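Leave the Messy Corner Alone

I have been going to the same park on the east side of Proltthorpe for 11 years, and my favorite part of it is the part that looks the worst. It's a strip behind the tennis courts where the old rail spur used to run. There are brambles, there's a lot of goldenrod, there are some apple trees that probably grew from cores people threw out of train windows (I like to think so, anyway), and there's a ditch that fills up every March and gets loud with frogs. The town calls it Parcel 17. Now the town wants to tidy it.

The plan, if you haven't seen it, is to clear the strip, bring in new soil and plant 567 native shrubs and perennials in neat beds with bark mulch between them. There would be a gravel path and little signs. The drawings are lovely! I mean that. I have native plants in my own yard and I will talk your ear off about milkweed if you let me. So I've felt a bit odd standing up at meetings to argue against the native plant people, who are mostly my friends.

But I keep coming back to what's living there right now. Maricel Padilla, who taught biology at Skotdale for years and knows far more than I do, walked it with me one Saturday and kept stopping. Bees in the knotweed. A wren's nest in a heap of rotting ties. She doesn't love knotweed, and neither do I, and she said so at length. Her point was that the wren has no idea where the brambles came from. Scrape it all off and you get bare dirt for a season, then small plants in mulch for a few more, and meanwhile everything that used the old tangle has to go somewhere else. There isn't much somewhere else in our part of town.

Adebayo Okafor wrote a good letter on the other side and I want to be fair to it. He says that "wild" is a word people use when they don't want to pay for upkeep, and that neighborhoods like Arroyo have been handed weedy lots for decades and told to enjoy nature. That stung, because he's right. A place can be neglected and full of life at the same time, and people who live next to it still deserve a bench and a path they can push a stroller along. I'd happily give up a slice of the strip for that. Mow an edge. Put the path along the fence, pull the knotweed by hand where it's crowding the ditch, and spend what's left on trash pickup and a couple of good lights by the gate.

What bugs me is the idea that a place has to be cleaned before it counts. We do this with our houses too. I'm bad about it, I'll vacuum under a chair no guest will ever look under, and then feel like a better person for an hour.
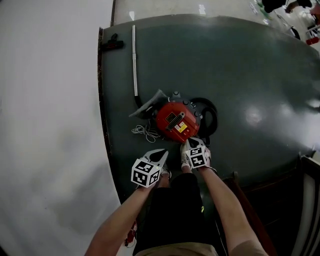

A red canister vacuum and its coiled hose.

Outdoors, that same itch gets us leaf blowers in October and a hedge shaved down to sticks. The leaves are where the moths spend the winter. The dead stems are full of bees, if you leave them standing until it warms up. I learned that embarrassingly late, after years of bagging every last leaf and dragging it to the curb.

The parks office has already asked Flulska, the landscaping outfit, for a price on the clearing, so this is moving faster than I'd like. There are 2 more meetings before the vote. If you go, please walk the strip first, early, before the tennis people show up. Wear long pants. Stand by the ditch for a while and let it get noisy again after you've scared everything quiet. Then go look at the drawings, and tell the council which parts you'd keep – I'd start with the apple trees.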